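4.2. El coste por kilómetro y por qué desconfío del catálogo

Austra Kütt, abril
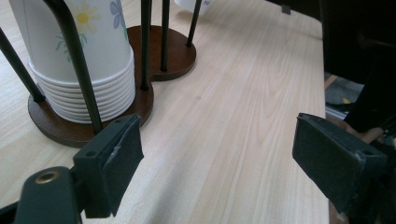 Cuando empecé con esta parte del estudio yo estaba convencida de que el Prilov saldría más barato que el Priedītis en todo, porque en el concesionario lo es y bastante (2000 euros menos con el mismo acabado). Pues no. En cuanto metes seguro, neumáticos y revisiones, la distancia se va encogiendo, y a los tres años los dos coches cuestan casi lo mismo. ¡Y eso que comparten plataforma, motor y hasta las manetas de las puertas!

Para las cuentas usé las facturas de 18 propietarios que compraron el coche nuevo a través de Rendotero y que tuvieron la paciencia de guardarme todos los papeles. La diferencia gorda está en los neumáticos: el Prilov monta de serie una medida rara, y un juego completo se va a 600 euros. El Priedītis lleva una medida corriente que tiene cualquier taller. Ilze Raudsepp, que revisó conmigo las hojas de cálculo, insistió en separar el desgaste normal de los pinchazos - tenía razón, y hubo que rehacer media tabla.

Figura 3. Portavasos con vasos de papel sobre una mesa de madera clara.

Con la reventa me muevo en terreno más blando. Solo tres de los propietarios habían vendido ya el coche, los tres a través de Zenbridge, y con tan pocos casos no me atrevo a dar una curva de depreciación. Lo que sí puedo decir es que los tres Prilov perdieron más valor del que yo había supuesto en la sección anterior, así que mi estimación inicial era optimista. La he dejado en el texto, con su nota, para que se vea de dónde partía.

Queda fuera el consumo, que trato en 4.3 con los datos de repostaje.

Comentarios (3)

marga_tdi: Yo tengo el Prilov y confirmo lo de las ruedas, menudo susto la primera vez.

Josean: ¿El seguro es a terceros o a todo riesgo? No lo encuentro en el texto.

Austra Kütt: A todo riesgo con franquicia, Josean. Lo añado en la tabla, gracias!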